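Residence Life Notes, October 2024

Linen and Bedding: Arrangements for the Fall Term

The Office of Residence Life at Ivbridge thanks all residents of Kusuma House and Benevgate Hall for their cooperation during the September move-in period. The following item concerns the care of beds and bedding, a subject on which the office has received a number of inquiries in recent weeks.

Each resident is issued 2 flat sheets, a mattress cover and a pillowcase at the start of the academic year. These remain the property of the residence and are to be returned in May. Residents may use their own blankets, comforters and colored linens, provided that the mattress cover stays in place underneath. Personal items should be marked with the resident's name and room number. The linen room on the lower level of Kusuma House is holding several unmarked pillowcases and one quilt from last year, which may be claimed at the desk on presentation of a residence card.

Laundry machines in both buildings are available from 7:00 a.m. until 11:00 p.m. White sheets should be washed separately from navy, black and other dark fabrics. A number of the issued sheets were returned last spring with dye marks that could not be removed, and the replacement charge of $23 per sheet was applied to the accounts concerned. The same charge will apply this year. New dark clothing and towels should be washed on their own at least once before they are placed on or near issued linen.

Residents are asked to prepare their rooms before the fall linen exchange. Beds should be cleared of clothing, books and sports equipment, and the used sheets removed and folded. Smaller cloths and garments are best picked up and folded first, while the sheet is still flat on the mattress; the sheet can then be folded in half lengthwise and in half again. Items left inside a bundled sheet go through the commercial wash with it, and the residence cannot accept responsibility for them. Last year's exchange produced 29 single socks, which were donated to the textile bin in the spring.
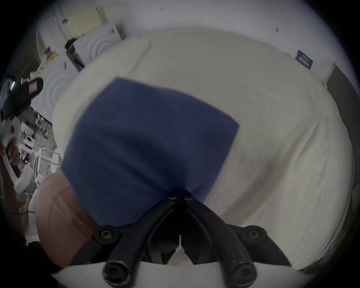

Folded linen should be brought to the exchange table in the main lounge, where clean sets will be issued in return. Residents who will be away may leave their folded set with the front desk in advance. Linen is not to be left in hallways or on stair landings, which must be kept clear at all times under the fire safety rules.

Balls, bags and other bulky belongings may be kept under the bed or in the closet. Residents who need more space may request a Drolleo under-bed storage bin from the front desk. The residence has 30 of these available, and they will be assigned in the order in which requests are received. Bins are lent without charge for the full academic year.

Questions about bedding, replacement charges or the exchange may be directed to Larasati Nair, Residence Services Coordinator, at the Kusuma House front desk. Requests for extra-length sheets should be made in writing and should include the room number and the bed position.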